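Reaching for Small Things: Tabletop Pick and Place with a Low-Cost Arm

Final report, Robotics Project Course
Team: Meriem Benkirane, Dalia El Fassi, Marwa Shawky
Advisor: Gertraud Nägeli

Summary

Our team spent the term getting a small robot arm to pick up light objects from a table and put them in a tray. The arm learns from recordings of a person doing the task by remote control. We recorded 600 demonstrations, trained a model on them, and tested it on objects it had seen and objects it had not. It does well on objects with straight sides that stand apart from each other. It does poorly when something round is lying on its side, and it still has trouble with strong shadows. This report covers the setup, how we collected the data, what we tried, and what we would tell the next team.

1. Background

The course gives each team an arm, a bench, and one term. Last year's team, led by Meriem El Ouafi, used the same arm to stack blocks with fixed positions typed into a script. Their code worked as long as the blocks were placed on tape marks. If a block was moved by a finger's width the gripper closed on air. Their report suggested adding a camera, and we started from there.

We wanted the arm to find the object on its own and we wanted to use small household things instead of blocks. Dalia pushed for this because blocks have flat sides that forgive a bad approach. Caps, lids, and small containers do not.

2. Equipment

The arm is a Cleritz desktop model with a two-finger gripper. The course lab already owned it. The gripper fingers are flat and stiff and have no sensors in them, so the only way to know if a grasp worked is to look. Training ran overnight on the shared computer in the Borwood building, which we had to book ahead.

For control we used Uddin, the software package the lab uses for all its arms. Uddin handles the motor commands and saves the camera images and joint positions together. Marwa wrote a small tool called Ernlow that sits on top of it. Ernlow lets the person recording press one key to keep a demonstration and another to throw it away. Before we had it we were sorting files by hand at the end of each session, and we made mistakes. One whole afternoon of recordings was lost in March when the keepers and the discards went into the same folder.

The main camera is mounted at the wrist. We also tried a second camera on a stand at the side of the bench. The side view was useful for us when we went back over failures, but the model trained with both views was no better than the one trained with the wrist view alone, and someone bumped the stand twice. After that we left the side camera out of the training data.

3. Collecting demonstrations

Each demonstration starts with the arm above the table and the gripper open. The person at the controls lines up the fingers on either side of the object, lowers, closes, lifts, and moves to the tray. We took turns so that the model would not learn only one person's habits. Meriem moves slowly and straightens the gripper before she goes down. Dalia comes in at an angle and corrects late. We argued over whether mixing the two styles would hurt. We did not have time to test it properly, so the data contains both.

The hardest part of driving the arm is judging height. From the wrist, a short object seen straight down looks almost the same as a flat disc, and there is little in the image to say how far away it is. New drivers close too early. We got better by watching where the fingertips overlapped the object in the image and waiting until the overlap stopped changing. 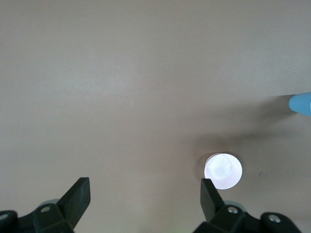 Lighting turned out to matter more than we had planned for. The lab has windows on one side, and by 4 p.m. the shadows on the bench looked nothing like the morning ones. White objects were the worst. Under the desk lamp they went so bright that the edge was hard to pick out, and the model would aim for the edge of the shadow instead. We turned the camera exposure down and started recording at different times of day on purpose.

We also changed how we placed things on the table. In the early sessions we always put the object near the middle. The first model learned this and reached for the middle even when the object was near a corner. In later sessions one person looked away and set the object down anywhere within reach, and in many recordings a second object was left nearby as a distraction.

4. Training

The model takes the latest wrist image and the joint positions and predicts a short run of arm movements. We did not design it ourselves. We used the version that comes with the course materials and changed only the settings for image size and for how many steps it predicts at once.

Predicting one step at a time made the arm shake. Predicting too many made it commit to a bad reach and keep going. We settled on a middle value after a week of trying. We picked it by watching the arm, and a more careful comparison would be better.

We trained three full models. The first used only the early centered recordings. The second used everything. The third used everything except the demonstrations where the driver missed and tried again. We expected the third to be the best, since the recordings were cleaner. It was worse. When it missed, it had never seen how to recover, so it lifted an empty gripper and carried nothing to the tray. The second model would often open, back up, and try again. All the tests below use the second model.

5. Testing

For each test we set an object down, started the model, and let it run until it dropped something in the tray or the time ran out. Nobody touched the arm unless it was going to hit the table. A try counted as a success only if the object ended up in the tray.

We tested with 9 objects. Most had been used in training. The last 2 were new to the model, a short jar and a marker cap, and we kept them in a drawer until testing so they would not end up in the recordings.

Upright objects with straight sides were reliable, including the jar. The marker cap was grasped well when it stood on end. When it lay flat it rolled as soon as one finger touched it, and the arm chased it across the table. The same thing happened with a tapered bottle tip from the training set, so we do not think being new was the problem. The fingers are flat and there is nothing to keep a round shape from slipping out.

With two objects on the table the arm usually chose the nearer one. Sometimes it drifted between them and closed in the gap. This was more common late in the day, which again points to shadows.

6. Problems we did not solve

The gripper screws worked loose over the term. We tightened them before each session, but some recordings were probably made with a finger slightly out of line. We noticed this late and cannot say which ones.

The model cannot tell whether it is holding anything. We tried using the motor current as a signal, but light objects barely change it. A pad on the inside of each finger might help with this and with slipping.

7. Advice for the next team

Write the recording tool first. Check the gripper screws. Keep your failed tries if the driver recovered from them, and move the object around from the first day. Book the Borwood computer early — it fills up before finals.

The recordings and Marwa's tool are on the lab drive in the folder for our team. Ms. Nägeli has the password. The side camera is back in the cabinet, and its stand needs a new clamp.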